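3.2 Materials

The study used artificial stems only. Fresh flowers were considered in the planning stage and set aside, because a fresh stem changes between one session and the next and we wanted every participant to handle the same material. Artificial stems also keep whatever bend they are given, which made it possible to compare the shape of a stem before and after it had been arranged.

All stems came from the stock of Storard, a supplier of decorations for hotels and shop windows. Ineke Mulder selected them from the display range, with the one condition that they should be types a customer might buy without advice. Two types were kept for the main sessions: a single red rose and a pale blue hydrangea. Both have green leaves attached and a long stem. A third type, a trailing eucalyptus, was dropped after the pilot sessions because participants cut it into short lengths and it could not be used again.

The two types were chosen for their difference in head size. The rose has one compact bloom at the top, and its leaves sit on the stem below. The hydrangea has a wide head of many small petals and takes up much more room when it is laid down. In the pilot, participants who began with the hydrangea tended to finish with a lower, broader arrangement, and we wanted to see whether this held when all the flowers were visible from the start.

3.3 Layout of the work surface

Stems were laid out on a white table with a faint seam near the middle. The floor around it was dark gray. White was preferred to the pale wood used in the pilot, where the tan parts of the stems were hard to make out in the recordings and Koen Dierckx had to code several sessions a second time.

The basic layout was a loose row of five stems, with the cut ends pointing toward one long side of the table. We did not line up the heads. A strict line looked like a shop display, and in the pilot it led people to pick from one end to the other in order. In the loose row the heads stand at different heights and may touch or overlap a neighbor, much as they do when a bunch is tipped out of its wrapping. Figure 2 shows the row with two roses and three hydrangeas.
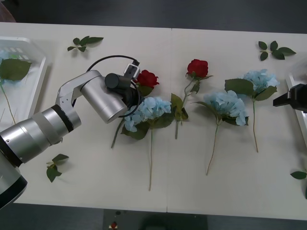 Figure 2. Loose row layout with two red roses and three pale blue hydrangeas, stems toward the lower side of the table.

Overlap was allowed but not arranged on purpose. Where a hydrangea head lay across the leaves of a rose, it was left there. Freeing one stem from another is part of the ordinary work of arranging flowers, and removing that step would have made the task easier than it is at home or in a shop. It does have a cost: the time taken to pick up a stem includes the time taken to free it, and our coding scheme does not separate the two.

3.4 Construction of the stems

The way an artificial stem is built affects where it can be held and where it will bend, so the parts were named before coding began. Working from the foot upward, we use "rod" for the plain lower section, "sleeve" for the green wrapped section above it, and "neck" for the part directly under the flower or, on a branched stem, the place where it divides. Amber Van Damme drew up these terms with the help of a window dresser at Solanki, who used slightly different words but agreed on where the divisions fall.

On the hydrangea the rod is a pale yellowish tan and the sleeve is bright green. The change of color is easy to see and served as our main landmark in coding grip height. A grip was scored as low if it fell on the rod, middle if it fell on the sleeve, and high if it was at the neck or above.

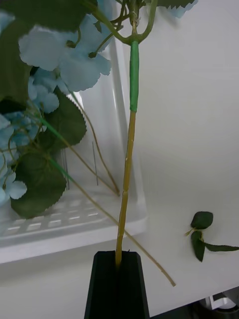
Branched stems needed one further rule. Above the fork, the thin green branches carry the petal clusters and the leaves, and they can be spread or closed by hand. A participant who held the stem by its rod while opening out the branches was scored as low, whichever hand did the work at the top. Jolien Geerts and Joris Geerts coded the same set of recordings separately and differed mostly on this point, so the rule was written down and the set was coded again.

The rod itself is not perfectly even. It has small bumps and narrower places along its length, and these turned out to matter more than we had expected. Several participants felt for a narrow place with the thumb before bending the stem, and said afterward that they took it to be the weak point. We had no code for this behavior and added one, "feeling along," after the first week in May.

The lower edge of the sleeve was another place where people stopped. On some stems it ends bluntly, and the step down to the thinner rod can be felt as well as seen. Participants who wanted a shorter flower often chose this step as the place to bend, although nothing in the instructions mentioned it. 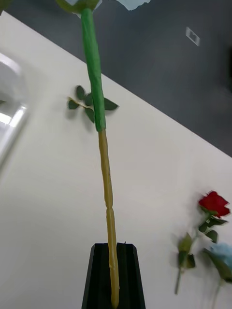
3.5 PROCEDURE

Each session began with the stems already on the table. The participant was told that the flowers were for a vase on a reception desk and could be used in any number. No picture of a finished arrangement was shown. Cutting was not allowed in the main sessions, but bending was, and leaves could be turned or slid along the stem where the construction permitted it.

Between sessions the stems were straightened by hand and the branches closed. The heads were then opened again to the width marked on a card, one card for each type. This took longer for the hydrangea than for the rose. Leaves that had come off were pushed back onto the stem if they would hold. If they would not, the stem was replaced with another from the same box.
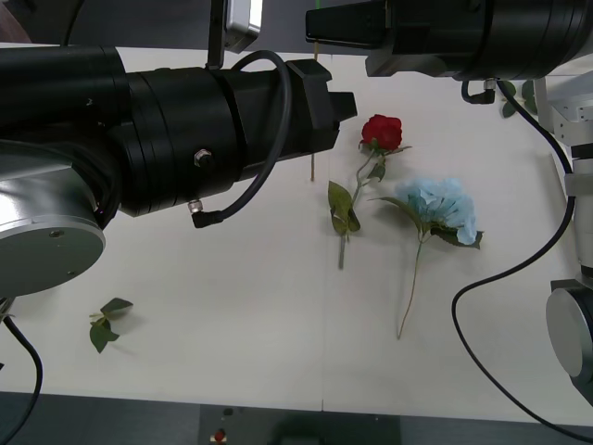 The seam in the table was used as a rough divider when the starting position of a stem was written down. A stem was recorded as left or right according to the side on which its head lay, even if the foot crossed to the other side. Heads resting on the seam itself were recorded as center. Finer measures were tried using the grid method from the Tula pilot, but the heads are soft and have no clear edge, and two coders seldom put the same head in the same square.

Sessions held on a Thursday used stock from a second box, as the first was on loan to Muvalport for its own display work. The stems in the two boxes were of the same two types. The petals in the second box were slightly stiffer to the touch, and we note this because one participant who handled both remarked on it. Picking order was compared between the boxes before the data were combined, and the results are given in Section 4.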